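Counting demos is not measuring anything

25 Feb 2022

Hefin Cadwaladr sent me the Cuautle write-up last week with the subject line "ok, now you have to admit it." I've read it twice and I don't admit it.

The claim goes like this. Collect 400 demonstrations with hand-held grippers, no robot involved, train a policy on them, and the arm does as well as one trained on teleoperated data. The headline task is putting a bar of soap in a soap dish. They report 100 rollouts and a success rate I'd be happy to put on a poster.

My problem is with the 400. Read the appendix and 276 of those survived filtering. The rest were dropped for "tracking quality," with no breakdown. If the marker plates drop out mostly when the wrists turn in toward each other, you've quietly thrown away the hard grasps and kept the easy ones.
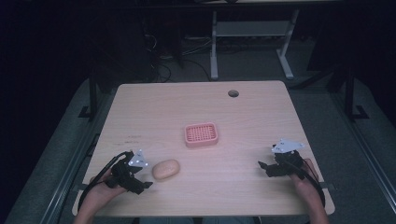

Does the filtering change the result?

It might, and the paper gives us no way to tell. A fair test would train on the filtered and unfiltered sets and run both on the same start positions.

Cadi Pritchard, who knows motion capture far better than I do, thinks I'm being harsh. Her view is that dropped frames are mostly dull things like sleeves and cables. Fine, then publish the histogram. Okton did, and it cost them half a page.

The other thing is viewpoint. The policy only gets the gripper cameras, and a lot of what they see is tabletop. I'd like to know how it behaves when the dish starts near the border of the view, and whether 6 start positions is enough to say. I don't think it is.

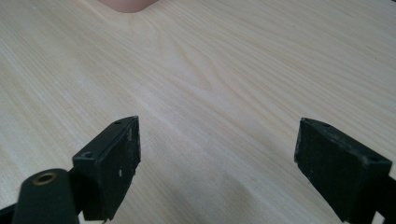

Gripper camera view, fingers open, a bit of pink at the top edge.

I'll change my mind if the raw set comes out. Hefin says February. He said that about Flelura too.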